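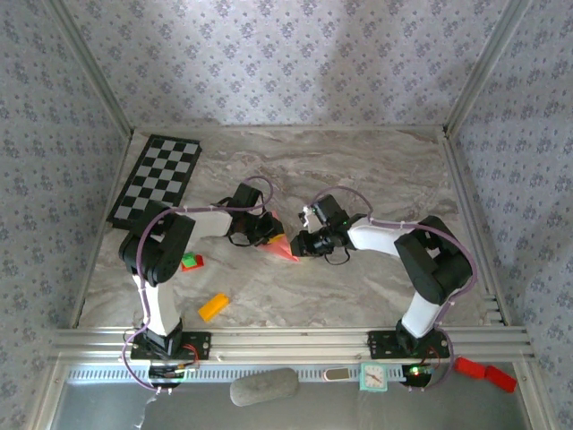
Alfarroba

A alfarroba é o fruto da alfarrobeira (Ceratonia siliqua), uma árvore de folha persistente da família das leguminosas, a mesma do feijão e da ervilha, embora à primeira vista ninguém diria. É uma vagem comprida, verde enquanto cresce e castanha quase preta quando amadurece, com uma polpa doce e umas sementes tão duras que já parti um dente à conta de uma (o de trás, felizmente). Escrevo esta entrada como quem cuida de um pomar pequeno há bastante tempo, por isso vou misturar o que vem nos livros com o que fui aprendendo debaixo das árvores.

A árvore

A alfarrobeira é mediterrânica de gema. Gosta de sol, aguenta solos pobres e calcários, passa verões inteiros sem uma gota e só se queixa a sério do frio e do encharcamento. Uma geada forte queima-lhe os rebentos e, se apanhar a floração, lá se vai boa parte da colheita seguinte. As folhas são compostas, de folíolos arredondados e brilhantes, e fazem uma sombra tão fechada que no meu pomar é debaixo delas que toda a gente almoça no verão, cão incluído.

A maior parte das alfarrobeiras tem os sexos separados, ou seja, há árvores masculinas e árvores femininas, e também aparecem hermafroditas. Só as femininas e as hermafroditas dão vagem. Quem planta de semente pode esperar anos para descobrir que tem ali um macho magnífico e zero alfarrobas! Daí que se enxerte quase sempre. As flores são minúsculas, avermelhadas ou esverdeadas, nascem diretamente na madeira velha e as masculinas têm um cheiro... digamos que forte. Florescem no fim do verão e no outono, e a vagem demora quase um ano a ficar pronta, de modo que no mesmo ramo se podem ver flores novas e frutos maduros. Isto complica bastante a apanha, como explico mais à frente.

Variedades

Cada região tem as suas, e os nomes mudam de uma aldeia para a outra, o que dá discussões longas. No nosso vale fala-se sobretudo de três:

Plilton: vagem larga e carnuda, muito doce, boa para farinha. Dá pouca semente em proporção ao peso.
Tilotis: mais estreita e um bocado mais áspera no paladar, mas cheia de semente. É a que os compradores procuram.
Atlow: rústica, tardia, agarra-se ao ramo com uma teimosia incrível. Usa-se muitas vezes como porta-enxerto.

Eu tenho as três, com a Tilotis em maioria. Se tivesse de escolher só uma para comer à mão, escolhia a Plilton sem pensar duas vezes.

Cultivo

As árvores querem espaço. As minhas mais velhas estão tão chegadas umas às outras que as copas se tocam, e nota-se na produção do lado de dentro. Quando replantei a encosta de cima pus 144 árvores em linhas bem mais folgadas e arrependi-me de não ter feito o mesmo em todo o lado. Rego só as novas, nos primeiros verões. Depois disso ficam por conta delas.

A poda é leve: tirar madeira seca, abrir um pouco o centro, cortar os ladrões que saem da base. Como a flor vem na madeira velha, quem poda com entusiasmo a mais fica sem fruto. Aprendi a enxertar com Krishnamoorthy Nadar, que tratava dos viveiros da Quinta Naidu e fazia enxertos de borbulha a uma velocidade que me deixava tonto. Ele dizia que a alfarrobeira perdoa quase tudo menos a pressa, e eu, que sou apressado, perdi uma boa fila de plantas até lhe dar razão.

Um enxerto bem pegado começa a dar alguma coisa ao fim de poucos anos, mas uma produção que se veja pede paciência. Também há alternância: a um ano carregado segue-se muitas vezes um ano fraco. Numa campanha boa, as minhas árvores grandes dão à volta de 200 quilos cada uma, e no ano a seguir pode acontecer eu andar a apanhar vagens com um balde.

Apanha e secagem

A colheita faz-se entre agosto e setembro, conforme a zona. Tradicionalmente estendem-se panos no chão e vareja-se com uma cana comprida, com cuidado – as flores do ano seguinte já estão ou vão estar ali, e cada pancada mal dada é fruto que não nasce. Parte das vagens cai sozinha, e essas convém apanhar depressa, antes que venha chuva ou que as ovelhas do vizinho descubram.

Depois é preciso que fiquem secas e arejadas. A vagem amontoada com humidade fermenta, aquece e ganha bolor, e o cheiro fica na arrecadação até ao Natal. Eu espalho-as em camada baixa e viro-as com uma forquilha de vez em quando. Também é altura de separar as que têm furinhos, sinal de traça. Essas vão diretas para os animais.
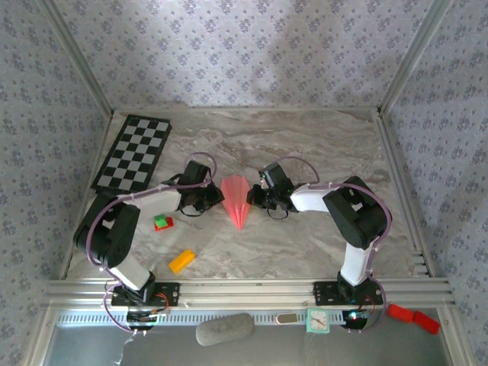

Dois braços robóticos frente a frente, sobre um tampo com padrão de mármore.

Usos

A primeira operação industrial é a trituração, que separa a polpa da semente. A partir daí os caminhos dividem-se.

A polpa vai em grande parte para rações, mas também se torra e se mói para fazer a farinha que se usa em bolos, bolachas e pão. Muita gente a vende como substituta do cacau. Eu acho a comparação um bocado injusta para as duas coisas: a farinha de alfarroba é doce por si, não tem cafeína e sabe a alfarroba, ponto. No meu bolo ponho 16 colheres de sopa rasas para uma forma grande, com amêndoa e raspa de laranja, e corto bem no açúcar. Faz-se ainda xarope, cozendo a polpa partida em água, coando e deixando reduzir devagar até engrossar, e há quem faça licor.

A semente é a parte que vale dinheiro. Do endosperma extrai-se a goma de alfarroba, conhecida nos rótulos como E410, um espessante que anda em gelados, queijos de barrar, molhos e comida para bebés. Do gérmen sai uma farinha rica em proteína.

O nome e os quilates

A palavra portuguesa vem do árabe al-harruba, como tantas outras coisas boas que temos no campo. Do nome grego da semente, keration, que quer dizer chifrezinho, derivou o quilate das pedras preciosas. Durante muito tempo contou-se que as sementes serviam de peso por serem todas iguais. Quem já teve um punhado delas na mão percebe que variam, e as medições modernas confirmam que variam tanto como as de outras plantas. A história continua a ser contada em todas as feiras, e eu confesso que também a conto quando tenho clientes com ar de quem gosta de histórias.

Conservação em casa

As vagens inteiras e bem secas duram muitos meses num saco de pano. A farinha aguenta menos e puxa a humidade do ar, por isso guardo-a em frascos de vidro bem fechados, longe do fogão. Se empedrar, basta passá-la pelo peneiro antes de usar.

Ver também: enxertia de borbulha; figo seco; amendoeira; goma guar.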